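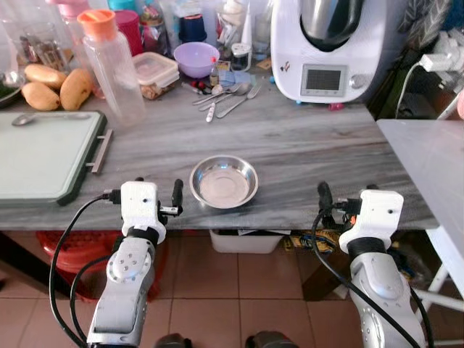
About Coltau

Coltau builds and supports two-arm manipulation systems for household and light commercial work. The company designs the gripper assemblies, writes the control software and trains the task models. Arms are bought in and fitted to our own torso and base.

The company was started by Gwenaël Rolland, who had previously designed end-of-arm tooling for packaging lines. The first product was a replacement finger set for parallel grippers. Customers who bought it kept asking for help with items that were not boxes: cutlery, lids, cloths, soft fruit. The present product line grew out of that work.

What we make

Elum is the complete system: two arms, two grippers, a head camera, a base and an onboard computer. It is intended for counter-height work in rooms that were laid out for people. No fixtures, markers or special trays are required on the work surface. The standard lift range covers ordinary kitchen counters and dining tables, and the system can be moved between two surfaces of different height without recalibration.

Trallus is the gripper on its own, supplied with a mounting bracket and cable set for customers who already have arms. The housing is closed on all sides so that it can be wiped down. Fingers are sold in pairs and can be changed with one hex key. Rated finger life is 200 hours of contact work, after which the pads should be inspected and, if worn, replaced. A force-limiting mode is included for glass and fruit.

Prydderch is the teaching software. An operator guides the arms through a task, the software records joint positions and camera views, and the recordings are used to train a model for that task. A new task normally needs 60 recordings before a first model is worth testing. Tasks with cloth or with thin metal items such as spoons and forks need more, and we quote for these separately.

How we test

We test in furnished kitchens with the usual contents left on the counter. Bottles, jars, food containers and utensils are placed by the people who use the room, and the layout changes daily. Each software release is run through 300 trials before it is sent to customers. A trial counts as failed if an item is dropped, if a gripper touches something it was not sent to, or if an operator has to step in.

Results are published to customers with every release, including the failed trials and the reason recorded for each. Transparent containers and items with reflective surfaces remain the largest source of failed grasps. Work on this began in May and is ongoing.

Service

Systems are installed by our own engineers. Installation takes 2 days and includes operator training, a cable check through the full range of both arms, and one taught task chosen by the customer. Remote support is included for the first year. Spare fingers, brackets and cable sets are held in stock and can be ordered without a service contract.

We do not rent systems. Research groups may buy Trallus and Prydderch together at a reduced price. Requests should state the make of arm, the payload and the type of work surface.

Page last revised September 2019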